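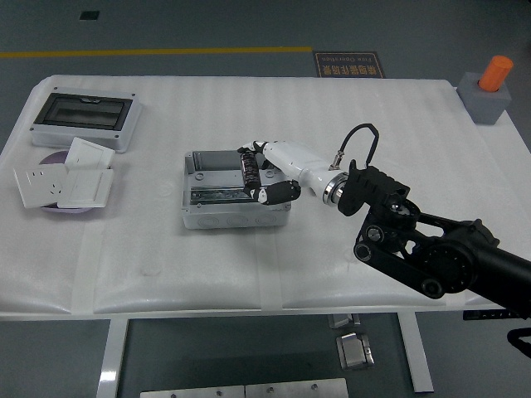
Equipment > Reviews > Hands and Grippers

Wosard humanoid hand, bought with our own budget, no freebies. Short version: good hand, bad quote. We spent 15 weeks getting it priced and the first number from Chaiyaporn left out the wrist cable, the spare fingertips and shipping. Ask for all three in writing. What sold me was junction box work. A small cylindrical part held upright over an open gray box with a DIN rail in it, fingers curled in close to the back wall, is the kind of reach we were paying for. Our old two-jaw unit from Collitz was too wide for that.

Budget for the table too. Quilted foam padding, tape for the seams, something to hold the small parts. We put aside 200 dollars and went over. Round tray is fine for wall plates, dont buy the fancy bins.

Gripes. Cable loops up high over the wrist, plan your clearance. Manual is 68 pages and the setup bit is on page 50. Fingertips are a wear item, order them with the hand or wait till June like we did.

Kanokwan Somboon in purchasing wants me to add: get the service plan priced seperately. She's right, ours was buried in the total.

Would buy again for fiddly electrical parts. For plain pick and place, no, get a Flemholm and keep the change.

Contact | Copyright Equipment Reviews | Back to top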